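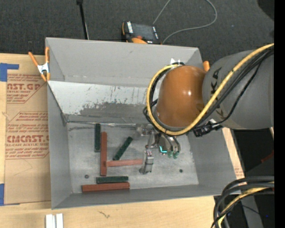 Page counts on the Cirketov omnibus
Books > Fiction > Editions and Translations

glodhi
Posted 4/8/26
I'm trying to decide between the two editions of the Cirketov omnibus. The Madonham hardcover is listed at 800 pages. The Cleswood paperback doesn't list a page count, only a trim size. Same translator credited on both (Simanjuntak). Does anyone know if the text is identical?

marginrule
Not identical. Cleswood reset the type and dropped the translator's notes. The novels themselves match line for line in the chapters I compared, which were 10 and 20 of the first book.

Flor Inga
They don't match everywhere. Book 2 has a revised opening in the paperback. Simanjuntak changed the tense of the letters from present to past, and the copyright page says "revised" in small type under the printing line.

marginrule
My paperback has no such line. Which printing?

Flor Inga
Second. The number row starts at 2.

marginrule
Mine starts at 1, so that accounts for it. I still wouldn't call it a different text. A tense change in four letters is a correction.

Flor Inga
It changes who knows what at the end of the book. In present tense the aunt is alive when the last letter is read. In past tense you can't tell. I'd want to know which one I was buying.

octavo_ed
Binding matters more at this length. The hardcover is sewn and opens flat. The paperback is glued, and my copy cracked at the start of the third book. The notes are also worth having if you don't know the place names.

glodhi
Thanks. Is there a hardcover with the revised letters?

Flor Inga
Not so far. I wrote to Madonham in July and they said they had no plans to reset it.

marginrule
Then hardcover for the notes — and borrow the paperback for the letters. Check the number row before you leave the library.

glodhi
Ordered the hardcover. Our branch has the paperback, first printing, so I've put in an interlibrary request for the other one.
Gaurav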